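Water rings on a light wood table, will oil fix them or make it worse?

Asked May 23, 2026 in Furniture & Floors
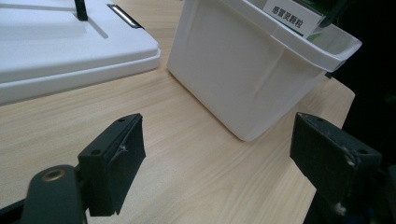
Filali wrote: What finish is on it now? Answer that before you put anything on the wood. Oil won't soak in through lacquer.

Original question: I bought a light wood table secondhand in April. The seller thought it was from Flata but there's no label underneath. After a week we had pale rings from glasses near one end. I wiped them with dish soap and they look the same. A neighbor told me to rub in oil. I have a can of Tirkum furniture oil left over from a cutting board. Can I use that, and do I need to sand first?

2 more answers

Answer 1 (7 votes)
Test it first. Put a few drops of water on the underside and wait 5 minutes. If the drops soak in and the wood goes darker, it is bare or oiled. If they sit on top, there is a film finish like lacquer or varnish.

For bare or oiled wood: sand lightly along the grain with 220 grit, the whole top and not only the rings, or you get patches. Wipe off the dust. Put on a thin coat of oil, leave it 15 minutes, wipe off everything that is left. Let it dry overnight and do it again. I did 3 coats on mine. Lay the rags out flat outside to dry, don't ball them up, they can catch fire.

For a film finish: don't sand. White rings are usually moisture in the finish. Try a dry cotton cloth and an iron on low, no steam, a few seconds at a time. Dark rings are in the wood itself and that is a bigger job.

Answer 2 (0 votes)
mayonnaise. leave it on overnight. worked on my moms table, dont know what kind of wood

Comment from Alach: It will go yellower with oil. Try the underside first if you like it pale.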